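# Clipper and bench check, Irkside grooming room

December 30, 2020. Checked by me, Gwenaël Charpentier. Copy to Pascal.

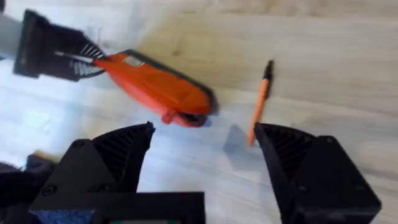 *Item 1, the orange clippers, over the bench. Orange pen alongside.*

Right, last check of the year, so I've been a bit fussier than usual (sorry, Pascal). Ticked means I'm happy with it, a blank box means somebody needs to do something, and my comments are underneath as always.

## Orange clippers

- [x] Outer casing, no cracks
- [x] Teeth, none broken or bent
- [x] End cap on tight
- [ ] Blade oiled
- [ ] Label matches the register

I like these ones, they sit nicely in the hand and you can't lose them on the bench, that orange is so bright! I went along the teeth with the magnifier and they're all there. The black cap at the end used to wobble in August and it's fine now, so whatever Pascal did, thank you. No oil on the blade when I got to it though. Two drops before AND after, please - the bottle lives on the shelf by the sink.

The little silver plate is still on firmly but the register has this pair down under the wrong number. It should be 3,673 and somebody has written 3,400, which belongs to the old Emell pair we got rid of. I've left the register alone until Pascal has looked at it.

## Bench

- [x] Steady, no rocking
- [x] No splinters along the front
- [ ] Surface wiped down with the proper cleaner

I do love the pale wood but it shows everything. There are smudges on it that want more than a damp cloth. Use the Naciri spray, leave it a good 4 minutes, then wipe along the grain. I gave the edges a rub with fine paper while I was in there, so no more snagged sleeves I hope.

## Leads, sockets and floor

- [x] Wall sockets, no scorching or loose plates
- [x] Chargers unplugged at close
- [ ] Spare lead labelled
- [x] Mat flat, corners down

The spare lead is in the Zurnen box with no tag on it. I had a tag, then I put it down somewhere, and that's as far as I got. Will sort it next time I'm in.

## Still to do

- Oil the orange clippers (whoever opens up)
- Register number (Pascal)
- Smudges on the bench (me, if I get there first)
- Tag for the spare lead (me)

Next check in 6 weeks. Pens back in the pot when you've signed, please!

G.C.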